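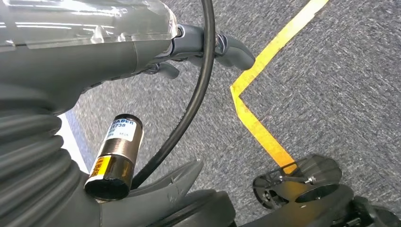 Svenja Voß wrote back after the February report to ask whether people were really using their quiet hour for the work they had set aside for it, or whether it had just become a politer name for catching up on email. I have had that question taped above my desk ever since, and much of what follows is my attempt to answer it.

Quiet Hour Dalow
Progress report to the Pfeiffer Fund
11 May 2026

Where we are

The second round of groups is well past its midpoint and I'm very happy with how it is going. We have 128 people taking part, in 32 groups of four. They come from three sources: the open sign-up at the Dalow library, staff at Stirer who joined through their training office, and the evening course at Erton, where most people are studying on top of a job. The groups of four were a change from the first round, when we ran them larger, and I would not go back. In a group of four you notice when someone is missing. People also talk more, including the ones who told us at sign-up that they hate talking in groups.

As a reminder of the format, each person picks one hour, on the days that suit them, and protects it for a single piece of work they have named in advance. They write down what it is the evening before. Afterward they fill in a short log: what they planned, what they did, and what got in the way. Once a week the group meets for forty minutes and compares notes. The leader keeps time and asks the questions on the card. There is no homework beyond the hour itself.

What the logs say

By the cutoff for this report we had received 719 logs. Carola Fröhlich and I read every one of them, separately at first, then together over several long afternoons with a lot of tea. Reading them was the best part of my spring. People write wonderfully when they have only four lines!

To Svenja's question: yes, email gets into the hour, and it gets in mostly at the beginning. A typical entry says something like "opened inbox to find the attachment, came out of inbox twenty minutes later." What surprised us was how often the message that pulled people in was one they had no need to answer that day. They knew it, too, and said so in the log.

We also saw a clear difference between tasks written as a topic and tasks written as a first move. "Tax stuff" went badly. "Find last year's return and put it on the table" went well, and often carried the person into the rest of it. The same thing happened with reports, applications, and a really impressive number of overdue thank-you letters. We had this idea in the workbook from the start, but buried on a page toward the back. It is now the first exercise in session one, and the leaders use each other's tasks to practice on, so the learning goes both ways.

Interruptions from other people came up less than we had expected, at least from the library and Erton groups. At Stirer they were the main complaint. I'll come back to that below.

I should be plain about what the logs can't show. People who had a bad week are less likely to hand one in, so we are almost certainly hearing more from the good weeks. We also have no comparison group. What we have is a rich set of notes on what happens inside a protected hour, and I think that is worth having as long as we don't dress it up.

Changes since February

The workbook has been rewritten and reprinted, and we now have 900 copies. That will cover this round, the next one, and requests from outside. It's shorter than before. We took out the section on setting yearly goals, which almost everyone skipped, and the long quiz about what kind of worker you are. People enjoyed the quiz, but they then used the result as a reason to skip things ("I'm a sprinter, so the weekly plan isn't for me"), and the leaders were glad to see it go.

In its place is a two-page section called The Restart. It deals with the day after a missed week. In the first round, a missed week was very often followed by a second and then by silence, and when we phoned people, they talked about embarrassment much more than lack of time. The Restart asks them to skip the catching up entirely. They throw away the old plan, choose something that can be finished in a single hour, and do it within the next two days. The group doesn't ask for an explanation. Several people who had dropped out of sight came back this way, and one of them now helps set up the chairs and stays to the very end.

We also gave up the reminder texts. They were scheduled for the start of each person's hour, and it was pointed out to us — kindly, more than once — that a program about protecting attention was making people's phones buzz at exactly the wrong moment. Reminders now go out the evening before, with a prompt to write down the task. Those who don't want them can turn them off.

Leader training

Carola redesigned the training and it's so much better. The old version was me talking for most of a day. In hers, new leaders spend the morning as members of a group of four, bringing a real task they have been putting off, and only in the afternoon do they look at how the session was run. They come out knowing how it feels to say aloud that you did nothing on your list.

The hardest habit to shift in new leaders is advice. Most of us, hearing that a person spent their hour reorganizing a drawer, want to suggest something. The card has one question for this moment: "What would have made it easier to start?" Leaders are asked to wait for the answer, even when the wait is uncomfortable. I still find it difficult and I wrote the card.

We lost two leaders in the spring, one to a new job and one to a new baby, and both handed their groups over with care. Their replacements had already been trained, so no group missed a meeting.

Stirer

The Stirer groups began with great energy and then hit trouble. People would block out their hour on the shared calendar and find that meetings were placed on top of it anyway. Some moved the hour to early morning, some to lunch, and a few began doing it at home in the evening, which was never the intention and which we asked them to stop.

I met with two of the department heads in person and it was a much better conversation than I had feared. Neither of them had known that the blocked hours meant anything in particular. They agreed to try a fixed hour for one whole department, the same time for everyone, with no internal meetings and no expectation of a reply. The logs from that department changed in tone almost at once. The word "finally" turns up a lot. The other department preferred to leave the choice of hour to each person, and there the problem is only partly solved. We'll keep both arrangements going until the end of the round, so we can say something useful about the difference.

There's a lesson in this for how we write our agreements. We had assumed that an employer who signs up for the program will make room for it. Next time the room will be in the agreement, in so many words, before the first session.

Erton

The evening students are the group I worried about most, and they have been a joy. Many have only one possible hour in the day and they guard it fiercely. What they struggle with is tiredness. A fair share of the logs say that the plan was sensible at breakfast and hopeless at nine at night.

So we tried something simple. Students now write two tasks the evening before, one for a clear head and one for a tired one, and choose when the hour arrives. Labeling references, typing up notes, or sorting reading into a folder all count. One student wrote that she had stopped treating the tired task as a failure and had started looking forward to it. We've added the two-task version to the workbook as an option for all groups.

Attendance at the Erton meetings dips in exam season, as you'd expect, and we have moved two of them online until it's over.

Money

Spending is in line with the budget you approved. Printing came in under, thanks to the shorter workbook, and room hire came in over after the library changed its evening rates. The two very nearly cancel out. I'd like your agreement to move the remaining printing money across to rooms, and the form for that is attached with the usual statement. Leader fees are unchanged.

What comes next

The current groups finish before the summer break. We'll ask everyone to do a closing log and, for those willing, a short phone call some weeks later to find out whether the hour has survived without the group. I am most curious about this part. A habit that lasts only as long as there are three other people waiting to hear about it is still useful, but we should describe it that way to the people who sign up.

Over the summer Carola will write up the leader training as a guide that other towns can use. Two libraries outside Dalow have already asked for it. I'll be working on the new employer agreement and on a version of the session card in larger print, which the library groups have been requesting since the first week and should have had by now.

Three things I need from you: a decision on the room money, a date for the autumn visit, and any comments on the draft phone questions, which are in the attached folder. Svenja, if you would like to sit in on a group when you come, the one that meets at the library on early evenings has said you are very welcome, as long as you bring a task you have been avoiding.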